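From the workroom: why I've gone off foam

Hello again, and thank you to everyone who wrote in after the last one about piping. I've read them all, even the very long one about the caravan.

This month I want to talk about seat cushions, the insides of them I mean, as it's the question I get asked more than any other. Somebody buys a good second-hand sofa, loves the frame, loves the legs, sits down on it and sinks until their knees are level with their ears. Then they ring me and ask for new covers. New covers won't help you! A flat cushion in a lovely fabric is still a flat cushion, and it'll look worse, if anything, with all that spare cloth wrinkling across the top.

For years I put foam in everything. It's clean, it cuts beautifully, and it sits up nice and square under the cover so the customer is pleased on the day. I did my own sofa in it, a two-seater called the Prisa that I bought when the Modton showroom was closing down, and for a good while I was very happy with it. Then one winter I noticed I was always sitting at the same end, and so was the dog, and that end had developed a sort of bowl. I turned the cushions and swapped them over and had two bowls.

So I started trying other things. Feather first, which is gorgeous to flop into and a complete pain afterwards, because it wants plumping every single time you stand up. If you're the sort of person who likes a tidy room at bedtime you'll either love the ritual or be driven mad by it (I was driven mad). Then I tried a foam core with a feather wrap round it, stitched into channels so the feathers can't all migrate to the front. That's what's on the Prisa now and I'm sticking with it.

My friend Tamunoemi Adebisi has gone a different way. She does mostly dining chairs and window seats and she swears by wool over a firm base, built up in layers and held down with big loose stitches. It's slower and it costs more, and you do sit on it and not in it. But she showed me a window seat she made ages ago and it was as crisp as anything, so I've ordered a bag of wool and I'll report back, probably in March when the workroom is warm enough to be in for more than an hour at a stretch.

Storage is the other thing on my mind. Wool, feather, offcuts of foam, zips by the metre, none of it is heavy but my goodness it takes up room. I've been eyeing up open shelving for it, as I can never find anything in a lidded box. 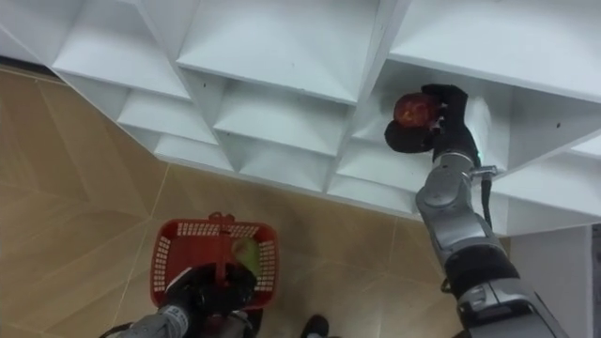
How to tell what you need

Take the cover off, or unzip it and have a good feel. Press your hand flat in the middle of the cushion and let go. If it comes back quickly and it's still the same height in the middle as it is at the edges, the filling has life in it and your trouble is further down, in the springs or the webbing. If it comes back slowly, or it's dusty and leaves crumbs on your hand, it's had enough.

Then take the cushions off altogether and press down on the seat itself. Webbing that has gone slack feels like pushing on a hammock. I had an armchair in from a lady who had bought three lots of new foam for it over the years, and all that time it was the webbing. Poor thing.

Measure the frame and not the old cushion, as the old one will have spread. I add 20 mm to the width and the depth so the new one goes in snugly and fills its corners. It'll be a fight to get it into the cover, and a bit of thin plastic wrapped round it helps enormously — just remember to pull the plastic out before you do up the zip.

Fabric news

The Prurnard wool mix is back in, in the moss and the brick. The Khổng linen is still delayed and I've stopped guessing. If you're waiting for it I do have your name down, and I'll ring you the morning it lands. Please don't settle for the cotton if your heart is set on the linen, you'll only look at it every evening and sigh.

I've also got a pile of remnants to clear, all big enough for a drop-in dining seat and some of them big enough for a footstool. Come and rummage, the kettle will be on. Bring your seat pad with you if you can, so we can lay it on the cloth and check the pattern before I cut.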